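# Subway tile backsplash

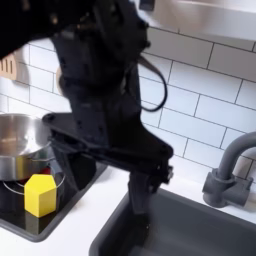 A **subway tile backsplash** is a wall covering of small rectangular glazed tiles, mostly set behind a kitchen sink or stove. Keeps grease and splashes off the wall. White is the usual color, gloss the usual finish. Name comes from the tiled stations of early underground railroads, though most kitchen tile sold under the name today is a looser copy with softer edges.

## Layout

The standard pattern is *running bond*, same as a brick wall: each row shifted sideways so the joints don't line up with the row below. Other layouts:

- stack bond (joints lined up, grid look)
- vertical stack
- herringbone, a lot more cutting
- one-third offset, used when long tiles are slightly bowed

Rows start from the counter or the sink edge and go up. Where the counter isn't level, a batten is screwed to the wall and the first full row sits on that. Cut pieces go in last, underneath.

## Grout

Joints are narrow. White grout on white tile gives a flat, quiet wall but stains behind the stove. Gray grout hides more and makes the pattern stand out, which also means it shows up every crooked row. Dark gray has been the common pick in rental kitchens, including the 80 units refitted at Altness, where the same grout ran behind sink, stove and hood without a break.

Cement grout needs sealing. Epoxy grout doesn't, but it sets fast and is hard to clean off the face of the tile if left to long.

## Around the sink and stove

The joint where tile meets sink or counter is caulked, not grouted. Grout cracks there. Same for inside corners.

Tile is usually carried up to the underside of the range hood, sometimes behind it. Fitau installers tile the full wall first and hang the hood after; Ferri cuts to the hood outline, saves tile, leaves a ragged gap if the hood is ever swapped. Rails and wall holders for utensils are best drilled thru a grout joint where the spacing allows. Otherwise a diamond bit, low speed, no hammer setting.

## Cleaning

Warm water and dish soap for the tile. Grease near the stove comes off with a baking soda paste. Vinegar is fine on the glaze but eats at cement grout over time, so avoid. Stainless hoods get wiped along the grain.

## Sedutus pattern

Trade name for a running bond set sold on mesh sheets, 11 tiles to a sheet. The end tiles have to be interlocked by hand or the sheet seams show. Discontinued, leftover boxes still turn up.

## See also

- Range hood
- Grout
- Undermount sink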